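Workshop tips, odds and ends
Posted July 31, 2022 by Beverley Whiteley

Quick one, got glue drying. Stuff I keep getting asked about.

Bolts that keep backing out. Clean the threads first. Old toothbrush, bit of degreaser, wipe, let it dry. One drop of threadlocker, medium kind. Not the whole hole. Anything plastic nearby, skip it, some of them craze plastic.

Small screws. Muffin tin. Or egg carton if you don't mind it tipping. Take things apart left to right, put the screws down left to right. Tape a scrap of paper next to each cup if you'll be gone over lunch.

Glossy black parts. Show every fingerprint. Microfiber, barely damp, one drop of dish soap in the water. No paper towels, they scratch. If it's already scratched up, 800 grit will make it worse, leave it alone and try plastic polish.

Matte black is differnt. No polish at all or you get shiny patches that never match again. Just the damp cloth.

Carbon fiber plate, if you're cutting it: mask, gloves, wet the cut. Tape both faces before you drill. Backing board underneath, clamp it hard. Edges get 200 grit then finer, always along the edge and not across. Vacuum up, don't sweep.
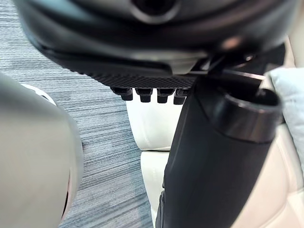
Brackets. Get all the fasteners in loose before you tighten any. Then snug them up corner to corner, little at a time. My Nuttall bench vise went on crooked because I did one side first, had to redo the lot.

Dust in round openings and sockets. Dry paintbrush, soft one. Canned air just pushes it further in. Tape over any opening befor you sand nearby.

Drawer liners, the grippy kind from Olby, cut up fine with kitchen scissors. Stops tools rolling. I did 4 drawers out of one roll.

Rags with oil on them go flat outside to dry, never balled up in the trash. Please do that one.

More when the shelf is done. Still waiting on the hinges.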